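Hello again from all of us on the music side of *Skuston*, and thank you, as ever, for your patience with how long these letters tend to run. You asked for a page or so. I did try. The short version is that the score is in good shape, we are a little behind on the mix for the later episodes, and the money is holding up better than I feared when I last wrote. The long version follows, and you are welcome to read it over a cup of coffee or skip down to the budget, which I have put where it always is.

## Where the score stands

As you will remember, the Womon Fund grant covers original music for all six episodes of the series: writing it, getting it onto paper, recording it with live players where we can, and mixing it down so that the sound editor can lay it under the dialogue. When we spoke last, I had themes and rough sketches and a great deal of optimism. I now have finished recordings for the first half of the season, written cues for the fourth and fifth episodes, and a finale that exists mostly as a stack of pencil notes on my piano.

The first episode alone has 14 cues, more than I would normally put into an opener. The director and I went back and forth on this. My instinct with a mystery is to keep quiet early on and let people listen to the room, but so much of the pilot happens without anyone speaking (the walk down to the ferry, the search of the boathouse, that long stretch in the attic) that the music ended up doing a lot of the talking. I think it works. You have the temp mix on the shared drive, and I would love to hear whether you agree, particularly about the attic.

The main theme has settled at last. It began as a tune for solo clarinet, spent a while as a piano piece that I was very fond of and that did nothing for the picture, and is now a slow melody for viola with a low harp figure under it. The viola was our player's suggestion at the end of a session that was supposed to be about something else. She tried the clarinet line an octave down while the rest of us were packing up, and I made everyone sit back down again.
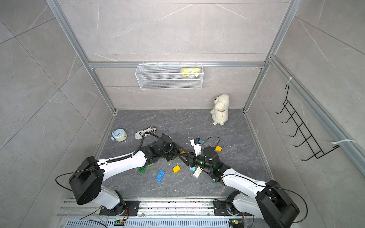
## The Flalden sessions

We recorded in the old chapel hall at Flalden, as planned, and I can't say enough good things about the sound in there. It has a wooden ceiling and a stone floor, and a string quartet in the middle of it sounds like twice as many people. We kept the microphones farther back than our engineer usually likes and he came around to it by lunchtime.

The less happy side of the hall is the heating, which knocks. It knocks on no schedule that any of us could work out, and it is tuned, near enough, to an E flat. In the end we ran it hard before each session, shut it off completely for the takes, and let people play in their coats. The harp didn't enjoy this one bit and needed retuning every time we stopped. I had not allowed for that in the schedule, and it is the main cause of our losing an evening on the third episode. I have now allowed for it.

The string players were wonderful. They are a mix of people from the regional orchestra and people who teach during the day and come straight over, so we started most sessions at 6 in the evening and stopped when the bows got heavy. I would like to keep that pattern for the rest of the season. Day sessions would be cheaper for the hall, but I'd lose half the section, and the ones I'd lose are the ones who have learned how I like the quiet passages played. 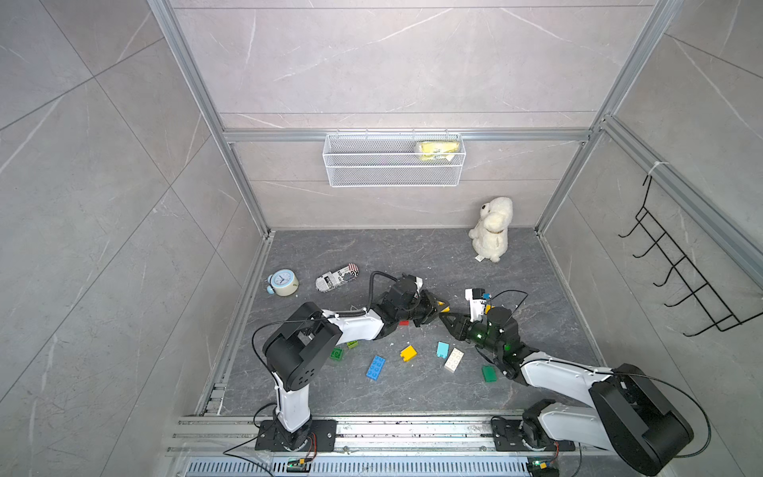 *Two robot arms at work, with a wire basket hanging at the back.*

Out of the Flalden recordings we have all the strings for the first three episodes, the harp for the first two, and the viola solo in so many versions that choosing one took me most of a weekend. The take we are using has a small breath in it just before the high note. The engineer offered to clean it out and I asked him to leave it alone.

## Writing for the later episodes

The fourth episode was the hardest so far. It is the one that goes back to the mother's childhood, and the script asks for music she would have heard at home on the radio. Licensing real songs of that age was out of reach, so I wrote some. There is a dance band number, a rather syrupy waltz, and a jingle for a brand of soap that exists only in the kitchen of that house. I had far too much fun with the jingle. We recorded it through an old speaker in my hallway to get the right tinny sound, and it is already stuck in the heads of everyone in the edit.

The waltz has a second job, and I want to mention it here so that it doesn't surprise you in the finale. Its first few notes, played backward, are the main theme. I did not plan this. I noticed it late one night while checking parts, and after that I went back and leaned on it. The waltz now turns up in small pieces all through the fifth episode, in the celesta and once in the whistling of the man on the dock, so by the time the two tunes are played together near the end I hope a careful viewer will already have a feeling about it.

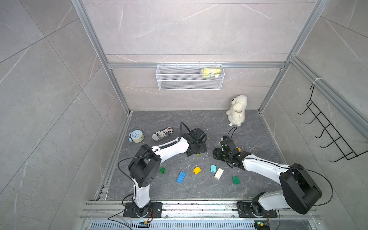

The director has seen the fifth episode against my demo tracks and asked for two changes. One is simple: the chase comes in too early, and we'll start it on the slammed door instead of the footsteps. The other is bigger. She would like the confession to play with no music at all. I had written what I thought was one of my better cues for it, and I sulked for a day, and then I watched it dry and she was right. The cue has moved to the end credits of that episode, where it has room to breathe and can run to its full length.

For the finale I am still deciding how large to go. The script has room for the full section plus brass, and there is a version in my head with a small choir. The budget has room for one of those. I lean toward the choir, partly on account of the hall and partly for the sake of the last shot, which really wants human voices in it. I will send you a demo of both before anything is booked.

## Printed parts and the library

A dull subject, but you did ask about it. The complete set of scores and parts for the finished episodes comes to 205 pages, all proofread, all backed up, and all in the layout agreed with the Chukwu Library, who will be keeping the archive copy once the series has aired. They have been very kind about my handwriting in the sketchbooks. They would like the sketchbooks too, blots and all, and I have agreed to hand those over at the end.

We have switched to larger paper for the players. The light in the hall is poor, and after the first session I had a gentle word from the cello desk about squinting. It costs a little more to print. I think it was worth it.

## Budget

The overall picture is fine, and the full spreadsheet is attached separately, but these are the points I'd want to know about if I were you.

- **Players' fees** are on target. The lost evening was covered by the contingency line, and there is still something left in it.
- **Hall hire** is under what we planned. Flalden gave us the off-season rate after we agreed to move our chairs back ourselves.
- **Harp transport** is over. I underestimated this badly and will do better next time.
- **Choir or brass** for the finale has 4000 dollars set aside, and I don't expect to need more than that for either one.
- **Mixing** is unspent for the later episodes, as the work has not happened yet. I would ask to carry that line forward unchanged.

I should also say that the studio in town where we mix has a new desk, and we lost some hours to everybody learning where things are on it. They did not bill us for those hours.
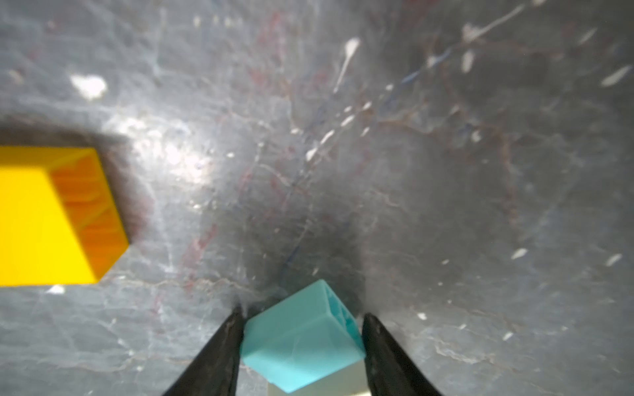

*Teal cube held between the gripper fingers.*

## What comes next

The mixes for the second and third episodes are next on the list, and I expect to have them with the sound editor well before the picture is locked on the fourth. After that we go back to Flalden for another block of sessions, covering the strings for episodes four and five and the harp we still owe to episode three. The celesta will be recorded separately at the music school, where it lives, and where they would prefer it stayed.

The finale sessions are penciled in for December. This depends a good deal on the choir, if we use one, as that is a busy month for anyone who sings. I have asked our choral director for a quiet evening near the start of the month and she laughed at me, but she is looking. If it has to slip, it slips to the new year, and the production office tells me that the delivery date can stand it.

There are two things I would be grateful for from your side. The first is a yes or no on carrying the mixing money forward, as above. The second is whether the Fund would still like to host a small listening evening for the players and their families. They have asked me about it more than once, and it would mean a great deal to them to hear the finished thing through proper speakers and not on my laptop in a cold hall. I'd be glad to say a few words about the viola theme and play the soap jingle, which I'm told would be popular with the children.

Please do call if anything here is unclear. Mornings are best. I'm usually at the piano by nine, and very glad to be interrupted.

With warm thanks,

The composer, on behalf of the *Skuston* music team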